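Stavar Home > Help > Sofa Covers & Throw Sheets FAQ

Last updated: December

Quick answers to the stuff we get asked most. If it's not here, email us. We read everything, replies take a day or 2.

What size sheet do I need for my couch?
Measure the seat, front to back and side to side, then add the drop. Most people forget the drop. For a regular two-seater the Breren single flat sheet does it. Three-seater, get the double. Corner sofas – two singles, overlapped at the corner, tucked hard.

Do I need a special sofa sheet or will a bedsheet do?
A bedsheet is fine. Plain flat one, not fitted. The elastic bunches up and you'll be pulling at it all evening. We sell both and we'd still tell you flat.

How do I keep it from sliding?
Tuck the back edge deep into the gap behind the seat. Foam tubes help, so does a rolled up towel. Leather couches are the worst for this, put a cotton blanket under the sheet first. Denim and canvas grip pretty well by themselves.

Can I eat on it?
That's half the reason to have one. Snacks, fruit, toast, go ahead. Wash the sheet, not the couch. Just use a plate with a bit of a rim and keep it flat on the seat, away from the edge. Small round fruit rolls into the dip wherever somebody sits down.

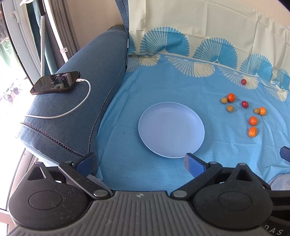

Words and photo: Melaniia Levchenko, Stavar help desk

What fruit stains are we talking about?
Kumquats, hardly anything. The peel is dry, it's the juice when you bite that gets you. Cold water, dab. Longans are sticky once they're open, and the shell leaves crumbs, so shake the sheet outside before it goes in the wash. Cherries and dark berries are the real problem. Get to those fast. Cold water from the back of the fabric, then a little dish soap, leave it 5 minutes, rinse. Never hot water first. Keep the pits and stems on a plate, not in a pile next to you.

What color sheet hides the most?
Mid tones. Light blue is nice, and ok for crumbs, but specks do show on it. White shows all of it. Navy shows lint and pet hair. Patterns hide best of all, if you can live with the pattern.

Can I mix a plain sheet with a patterned fabric?
Sure. Plain on the seat, pattern on the back is the easy way round. A cream fabric with a blue fan print goes with a light blue sheet and blue denim no problem. Keep one color the same in both and stop there.

How often should I wash it?
Once a week if you eat on it. Every 2 weeks if you don't. Kids or a dog – just do it when it looks bad.

Will it fade?
Some. Wash inside out, cool, skip the bleach. The Hordiienko cotton fades slower than the Breren but its heavier and takes ages to dry.

What's the thread count?
Breren is 200. Hordiienko is 700. Higher feels smoother, and also slides more, so for a couch we'd go with the 200 and save your money.

My sheet is always wrinkled. Help?
Take it out of the dryer a bit damp and put it straight on the couch. Pull the corners. Small wrinkles go once people have sat on it for a while. Ironing a sofa sheet, up to you.

Things keep vanishing down the side of the seat.
Phones mostly. Tuck the sheet so it covers the gap instead of going down into it, leave a little slack. A wide arm is an OK spot for a phone if it's flat on top. A rounded one less so, watch your elbow. There's also the Zokavden arm pocket, hangs over the side, fits a phone and a remote.

Does piping on the arms get in the way?
Only if you're covering the arms too. Raised piping rubs the sheet thin over time, so move it a bit each wash so the same spot isn't always on the seam. Seat only, doesnt matter.

Can I return a sheet I've washed?
No, sorry. Unwashed and in the bag, yes. Check the size on the couch before you wash it, and keep the tags on until you're sure.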